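The Year I Stopped Buying Wrapping Paper

My mother kept a drawer of used gift wrap, and when I was a kid I thought it was the most embarrassing drawer in the state. She smoothed every sheet flat with the side of her hand and folded it into quarters, and at Christmas you might get your present in the same silver snowmen you'd torn off a sweater two years before (with the corner trimmed where the tape had taken the color away). I swore I would never be that person. Well, friends, it is September, I have started on my holiday list, and I am entirely that person!

What did it was cleaning the hall closet last winter. I pulled out 11 half-used rolls, most of them crushed in the middle, and a bag of stick-on bows that had lost their stick. I sat on the floor and thought about how much I'd spent over the years on something people rip up in four seconds. So I made myself a rule that everything from then on would go out in a paper bag, a box I already had, or a piece of cloth.
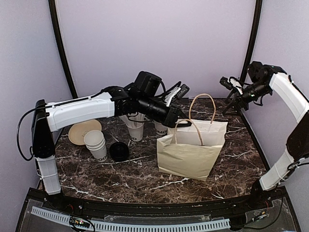 Paper bag toward the back, brown marble pattern underneath.

The bags have been the easiest part. A good one with rope handles will survive five or six birthdays if people are gentle with it, and my neighbor Kieran Dunne and I have been passing the same one back and forth over the fence since spring. It has held tomatoes, a jigsaw puzzle (1000 pieces, all sky, thank you very much Kieran), a jar of his plum jam and a library book I forgot I'd lent him. I've started writing the date inside the bottom each time in pencil, just small, and I look forward to seeing that little column get longer more than I look forward to whatever's in the bag.
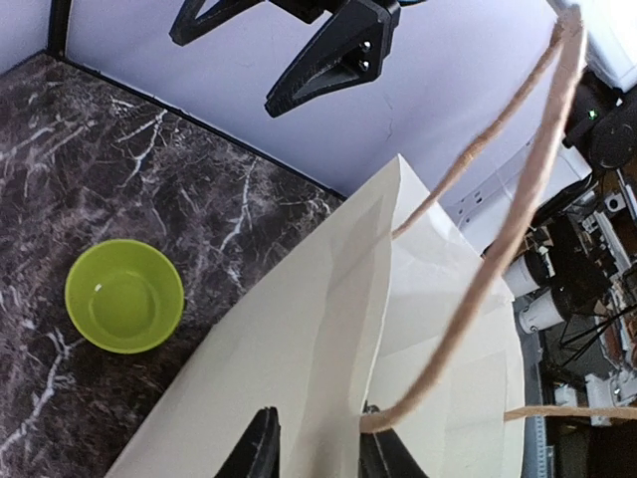

Cloth took me longer. I bought a stack of cotton napkins at the flea market in Jimbridge and tried to learn the knots out of a library book, and my first few looked like a toddler's lunch. The trick, for me anyway, was using a bigger square than I thought I needed and tying the second knot looser than the first. Bottles are still beyond me. I'm going to my sister's in Londetton for Thanksgiving and she has promised to show me hers, which stands up on its own like something from a nice shop.

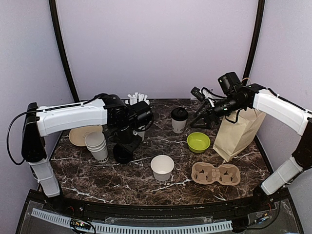

I did give in once, for my nephew's birthday, because he is six and ripping is the whole point when you're six. He got newspaper comics and yards of masking tape, and he was delighted. I saved the biggest piece afterward and smoothed it out with the side of my hand, and then I went and called my mother.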